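The Slow Price of a Basket

Willow, rattan and the people who still make by hand the thing we put our bread in

By Joris Verschueren

My grandmother had one basket for potatoes and another for eggs, and as a child I was not allowed to mix them. I never asked who made them. They hung in the cellar before I was born, and I believed that baskets came from the cellar like potatoes come from the ground. It took me until this autumn to learn how long a willow rod must stand in water before it will bend without breaking, and how badly a person is paid for knowing it.

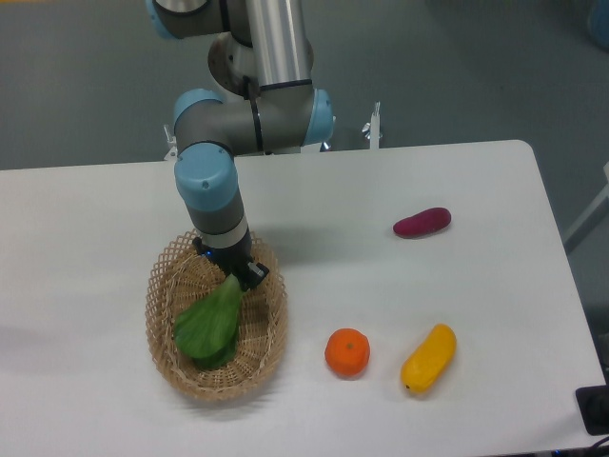 Storkau, 15/12/2020

The willow field of Ferhat Çetinkaya begins behind the last houses and goes down to the ditch. In December it has no leaves, and the colors of the bark come out: dark purple, green, and a yellow that is nearly orange when the sun is low. He cuts from now until the end of February. All the rods are one year old, and he cuts them close to the ground, with a short curved knife that he sharpens more often than he uses it, or so it looks to a visitor.

He planted 3000 cuttings in the first spring. A cutting is only a piece of stick, as long as a forearm, which you push in the ground with the thick end down. "My neighbor asked me if I was planting sticks," he says. "I said yes, I am planting sticks." The deer ate a good part of them. The weeds took another part, for he had not covered the ground, and willow in its first year cannot fight with grass. He planted again the next March, this time through black cloth, and put a fence.

Ferhat was a heating engineer before. He learned to weave from a book and after that from a weaver in the next valley, who made him do only bases for a whole winter. A round base starts with a cross of thick sticks, some of them split in the middle so that the others can pass through. Then two thin rods go around, one over and one under, and the sticks are opened little by little like the spokes of a wheel. If the spokes are not even, the basket will not be round, and there is no later moment when this can be repaired. He burned his first bases in the stove. They burned well, he says.

The sorting is the part that people do not imagine. The rods are put standing in a barrel which is sunk in the floor, and the longest are pulled out first, by the handful, then the next longest. After this they are tied in bundles and dried until summer. When an order comes, he soaks them again, the brown ones with bark for many days, the white peeled ones for only an hour or two. In warm weather a brown rod which stays too long in the tank becomes slippery and smells like a pond. So he must know already on the first of the week what he will weave at the end of it, and a customer who changes his mind costs him a bundle.

What does he earn? A log basket takes him a long day. He sells it for the price of a pair of ordinary shoes, and at the Christmas market people lift it, turn it around, look at the label and put it back. He is not bitter about this. He thinks that they compare it with the baskets in the garden center, and there is no machine which makes those either. This surprised me. The weave of a basket goes in too many directions, the rods are never the same thickness, and nearly every basket you have ever held was made by somebody's two hands, also the cheap one. The difference in price is a difference in where the hands live. 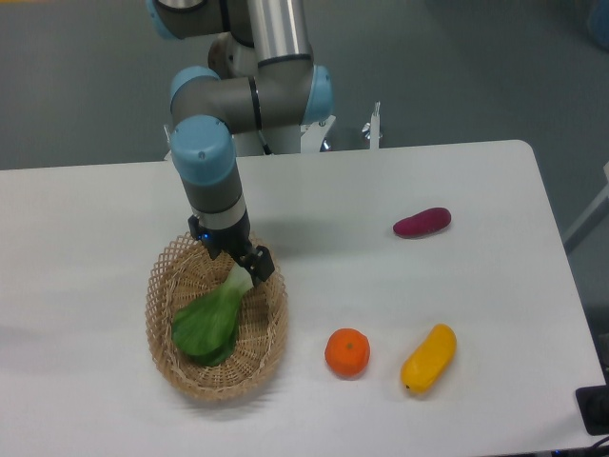
I wanted to talk with someone on the other side of that difference, and this year it had to be by telephone. Siriporn Wiriya leads the workshop Intarasuk, where the work is in rattan and not in willow. Rattan is a climbing palm. It grows through the forest over the tops of other trees, and it is pulled down, which is heavy and unpleasant work on account of the thorns. The outer skin is taken off in strips and becomes the cane for chair seats. The inside is drawn through steel plates with holes and becomes round core, even from one end to the other. A willow weaver would call this cheating, I suggested. She laughed for quite a long time.

"With even material you see every mistake," she said. "Your willow can hide."

Intarasuk has 38 weavers in a good season. They are paid by the piece, and each of them has a shape that she prefers, trays or lidded boxes or the deep kind for laundry. The senior among them, Jintana Prasertsri, has been weaving for 37 years, and she decides who is ready to do borders. The border is the last part, where all the upright ends are folded down and locked behind each other. It is also the part where the hand of the maker can be recognized. Jintana told me, through her director, that she can walk in a hotel and know which of her colleagues made the bread basket.

The difficulty there is not to find customers. It is the daughters. They have finished school, they type quickly, and they prefer an office with cold air. Siriporn does not blame them, she has a daughter in an office herself.

In Europe we have the opposite trouble. The courses are full and there is hardly any trade to enter afterwards. In October I went to Catimstead, where Tainá Prado teaches frame baskets in a former dairy under the name Nivumell. There is a waiting list of about 4 months. Her students are nurses, a judge, several people who look at screens the whole day and who want, they say, to have something in their hands in the evening. She starts them on a hoop of hazel, and many spend the first day only tying it.

I asked her how many of them will do it for a living. She thought about it and named one, who has moved to an island and sells to the fishermen there.

I took the course too. My basket leans to the left. The handle is good, since Tainá made it while I was holding the other end. She showed me how to press it straight while it was still damp, with a stone inside and a belt around, and I did it for a night, and it leans a little less. I keep onions in it. My grandmother's egg basket I have hung next to it, and I have looked for the first time at the border, which is a plain one, three rods behind and down, with a mend on one side in a darker willow by somebody else.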